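周六买菜回来，塑料袋堆了一台面，人坐在厨房凳子上不想动。开个串，边收拾边讲，想到哪儿讲到哪儿，刷屏的话先跟大家道个歉

起因是我上个月搬到Grerdale，新厨房比旧的小一截，以前那套“买回来往地上一放，晚上再说”的办法行不通了，放地上就没法走路

所以现在逼着自己进门就拆袋、归类、进冰箱、袋子叠好。一套流程听着很像样吧，执行了几个礼拜，成功率嘛……你们别问

先说装备。核心就是一个蓝绿色的塑料筐，侧面带小方孔的那种，哪个杂货店都有。我是在Bognár买的，他家什么都卖，门口卖拖把，里面卖喜糖盒子

买它的时候我还犹豫了好久，旁边有藤编的，特别好看，拍照发出来大家会夸的那种。但藤编的沾了菜叶水我是真的不会洗啊

塑料的拎去水龙头底下一冲就完事，倒扣着晾。就冲这一点我给它打满分，丑一点怎么了

筐放在靠墙那边，墙是白瓷砖，底下是灰的仿大理石花纹。这个花纹有个大优点：掉了面包渣看不出来。也有个大缺点：掉了面包渣看不出来

流程第一步：所有袋子连菜一起先进筐。塞不下就挤着放，挤在筐边上也行，反正别摊开。摊开就完了，我的注意力会跟着一起摊开
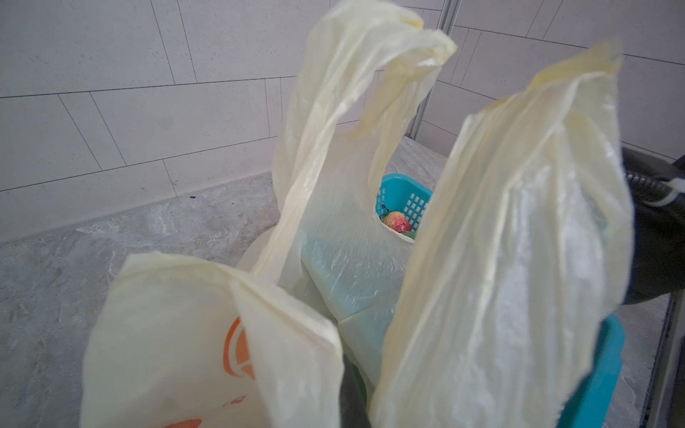 有朋友问过我为什么不一袋一袋拿出来直接放冰箱，多省事。我试过的！问题是我买菜没有逻辑，同一个袋子里可能有冷藏的、有放阴凉处的、有当场就要吃掉的

结果就是开一次冰箱放一样，再开一次再放一样，冰箱在那儿嗡嗡嗡地生气

先过一遍筐就好多了，手边摸到什么先分一下，冷藏的归一边，最后冰箱只开一次。开一次！门开着的时间长了会滴滴叫，我现在的目标是赶在它叫之前关门

顺便讲讲Utcombe那个市场，好多人私信问。就是河那边的早市，周六最热闹，我家走过去2586步，手机记的，绕去买个烧饼就不准了

早上七点多去，菜最好，人也最凶。九点以后去，菜蔫一点，人也蔫一点，讲价反而好讲。我是九点派

市场里每个摊都给袋子，买一把葱给一个，买两个番茄给一个，你说不要，他手比你嘴快，已经给你套上了

我有带布袋去的！每次都带！然后布袋里装着一堆塑料袋回来。这个事情我想了很久没想明白，可能布袋就是塑料袋的交通工具

薄的那种奶白色背心袋最多，半透不透的，一捏哗啦哗啦响，晚上收拾会吵醒邻居的程度。也有淡淡发青的那种，薄厚差不多，我一般把它挑出来先用掉

说到邻居，楼上的Štefánia Hrnčiar老太太，是我认识的人里叠塑料袋最厉害的。我刚搬来那阵在楼道里袋子破了，橘子滚了半层楼，她帮我捡，顺手把破袋子叠成一个小三角塞我手里

破的都叠！我当时肃然起敬

后来她教了我一次，我复述一下，你们感兴趣的可以跟着来：袋子先把空气捋出来，底朝下铺平，两边的褶按原样收回去，提手对提手

然后竖着对折，再对折，变成一长条。从底那头开始折三角，一直折到提手，最后把提手剩的那一截塞进三角的口袋里

听起来简单对吧，我头一回折出来像个没睡醒的饺子

难点在捋空气。袋子新的时候滑，旧的时候皱，皱的那种你按平这边那边鼓起来。老太太用小臂压着往前推，像擀面，一下就平了。我用手掌拍，拍得满屋子响

还有个坑：没倒干净的袋子不要叠。里面有一片菜叶子你看不见，叠成三角放一个礼拜，打开的时候……我不想描述

所以我现在叠之前一定先提起来，两个提手分开，袋口撑大，往里瞅一眼。这个动作真的别省，袋底特别会藏东西，小个头的果子，姜，蒜，收据，零钱，都在底下的褶里躲着

上次我找一颗青柠找了三天，做蒸鱼的时候没有，煮冬阴功的时候没有，最后在已经叠好准备收起来的袋子里摸到一个硬疙瘩

（那颗青柠后来挤了泡水喝，酸得我眼睛睁不开，也算没浪费）

从那以后我有个习惯，袋子拎空以后先别松手，抖两下，听。有声音就是还有货

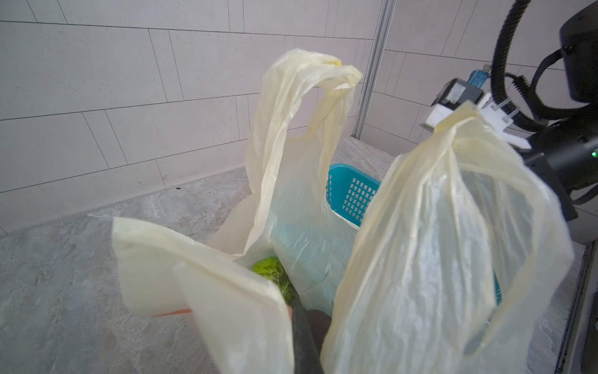

接着说水果。水果是我归类里面最头疼的一类，它们谁也不服谁，有的怕冷有的怕热，还有的自己熟了要拉着别人一起熟

我的土办法：硬的、还没熟的，放筐里，不盖不封，放台面上。软的、今天不吃明天就要出事的，放碗里，摆在最碍眼的位置，每次路过都要跟它对视

番石榴我特别要单独讲一下，它香起来是整个厨房都香，头一天觉得好幸福，第三天开冰箱连牛奶都是番石榴味。要放冰箱就得装盒子，扣紧

青柠就省心，皮厚，放着不管也能撑一阵，就是会变得越来越硬，切之前在台面上用手心滚几圈，压一压，汁会多一点。这招是卖鱼的大哥教我的，他送的建议比他送的葱还多

橘子橙子之类的，从塑料袋里拿出来！一定拿出来！闷在袋子里有一个坏的，回头一看全家都绿了

香蕉我已经放弃治疗，挂着也黑躺着也黑，现在只买三根，当天一根第二天一根，第三根做松饼

有人在上一条串底下留言说她用报纸包，我也试了，芹菜和香菜包着确实蔫得慢。问题是我家没有报纸，我去哪儿弄报纸啊，最后用的是Groren的宣传单，花花绿绿包着芹菜，很喜庆

（Groren是我们这边那个超市，每个礼拜往信箱里塞一厚本传单，我以前直接扔，现在留着包菜，也算礼尚往来）

叶子菜我不洗就收，吃之前再洗。以前我妈的习惯是买回来统统洗好沥干放着，她那一辈手快，沥得干。我沥不干，放进去就是一盒汤

蘑菇也不洗，而且千万不要闷在塑料袋里，换纸袋，或者盒子垫张厨房纸。蘑菇闷一晚上摸上去滑滑的，那个手感我到现在想起来还要搓手指

姜蒜洋葱土豆：土豆和洋葱分开。每次写到这儿都有人在评论区争起来，我先声明我不参与，我家分开放纯粹是洋葱皮掉得到处都是，我不想土豆也戴一身皮

歇一下，烧个水。你们先聊

回来了。刚看到有人问筐多大，我拿尺子量了，长边38厘米。放台面上刚好不顶到水槽，再大一号就要跟砧板抢位置了。买之前一定量一下自己家台面，我买上一个的时候没量，那个现在在阳台装衣夹

还有人问孔会不会漏。会啊，它就是有孔的。所以鱼和肉不进筐，直接进水槽，在水槽里拆袋子，拆完那个袋子当场装垃圾扔掉，不叠，不留，不心疼

豆腐也是，豆腐的袋子水最多，你以为扎紧了，走到家一看布袋底下一片深色。豆腐单独拎，另一只手拎，跟它保持距离

鸡蛋放最上面这个不用我讲了吧。我讲一下是因为上上周我把鸡蛋放在了最下面

讲讲打结的问题。摊主打结有两派，一派是提手对提手松松一系，一拉就开，这种人应该被表扬；另一派是转几圈再打死结，指甲都抠劈了

死结不要硬拽，越拽越紧。把打结剩下的那个尾巴拧细，拧成一根硬条，往结里头反着推，推一推就松了。我在短视频上学的，试了好多次，十次能成个七八次吧，剩下的交给剪刀

剪刀剪过的袋子提手就废了，没法拎，但可以套小垃圾桶。我卫生间那个小桶一直用这种，套上去翻个边，正好

提手的问题也要讲。薄袋子装重东西，提手会被拉得细细长长，拧成绳，勒手指头。拉过一次就回不来了，再装重的容易断，这种我就降级，装装瓜子壳

买萝卜土豆这种，让摊主套两层没什么不好意思的。我以前为了环保坚持一层，走到桥上断了，土豆往下坡滚，后面一个骑车的小哥帮我拦住两个，用脚拦的，技术很好

好，讲到最重要的部分：存袋子。我知道你们每家都有一个装满塑料袋的塑料袋

我家那个以前挂在门把手后面，越挂越胖，开门开不到底，客人来了要侧身进。搬家的时候我狠狠心全倒出来，坐在地上叠，一边叠一边看剧，看了好几集，叠出102个三角

一百多个！我一个人住！我到底在为什么样的未来做准备

破的、沾油的、有鱼味的挑出来扔了，剩下的装进一个饼干铁盒，立着码，像一盒小粽子，竟然还挺好看

现在的规矩是铁盒满了就不许再进，要进一个先出一个。执行得还可以，就是偶尔盒盖会自己弹起来，我就放本菜谱压着

多的怎么办？我拿去给市场那个卖红薯的阿姨，她愿意收，干净的、没破的就行。第一次拿去的时候我有点不好意思，她打开一看全是三角，笑了半天，叫旁边摊子的人都来看

然后送了我一个红薯。然后红薯用塑料袋装着给我的

嗯

有人问要不要按大小分。我试过大中小三摞，维持了两天。现在就分大的和别的，大的折出来三角也大，一眼能看出来，不用贴标签

印字的那面折在外面还是里面？还真有人问这个，我跟Štefánia老太太讨论过，她说朝里，图案朝外花，看着乱。我是随缘派，露出一点颜色我觉得还挺热闹的

她来我家喝茶的时候看到我的铁盒，没说话，拿了一个出来，拆开，重新叠了一遍放回去。我懂，我都懂，边没对齐

她还带了一罐自己腌的酸黄瓜，用背心袋装着，袋子外面又套一个袋子。我把两个袋子都叠好还她了，她检查了，点头了，算我出师了吧

刚才水开了我泡了茶，坐下来看了一眼台面，觉得今天进度还行。冷藏的进去了，门没叫。叶子菜裹着传单躺好了。就剩几个果子没想好放哪儿

评论区说我可以买那种壁挂的抽取式收纳筒，从上面塞从下面抽。我看了，挺心动，但我家瓷砖墙不敢打孔，粘钩我又信不过，上次粘的锅铲架半夜整排掉下来，我以为进贼了

还有说卷起来比叠三角快的，用保鲜膜芯子卷。快是快，可是保鲜膜多久才用完一卷啊朋友，我家那卷是我上一个房子带过来的，可能还要带去下一个

整理慢有慢的好处，我每次叠袋子的时候脑子是空的，上班的事一件都不想。有几次叠着叠着想出来晚饭吃什么了，这在别的时候是很难想出来的

比如今天，叠到一半决定了，番茄煮面，卧个蛋，里面扔一把刚买的小青菜，吃的时候挤一点酸的。就这么定了

哦对，洗筐。一个礼拜洗一次，方孔里会卡葱须和蒜皮，用旧牙刷，从里往外捅。别从外往里，会弹到脸上，别问我怎么知道

洗完倒扣，孔里存的水要甩一甩，去阳台甩，别在厨房甩，瓷砖墙上全是点子，干了还有印，我擦了两遍

瓷砖墙倒是好擦，湿布一抹就掉，缝不好擦。缝的事我们改天再开一个串，那个话题太大了我今天没体力

补充一条买菜清单的事，上面漏了。我列清单的，写在手机里，到了市场手上全是袋子根本腾不出手看，最后凭记忆买，回家一对：清单上的买了一半，清单外的买了一堆

这次漏的是酱油。我去市场的主要目的就是买酱油

一会儿下楼去Groren补一瓶，顺便拿份新传单，上礼拜的都包芹菜用掉了。这回我把布袋揣兜里，一瓶酱油总不至于再给我套个袋子了吧

先去了，面还没煮，回来再回大家评论。叠三角有问题的直接贴图，我叫楼上老太太给你们看，她打分挺严的，做好心理准备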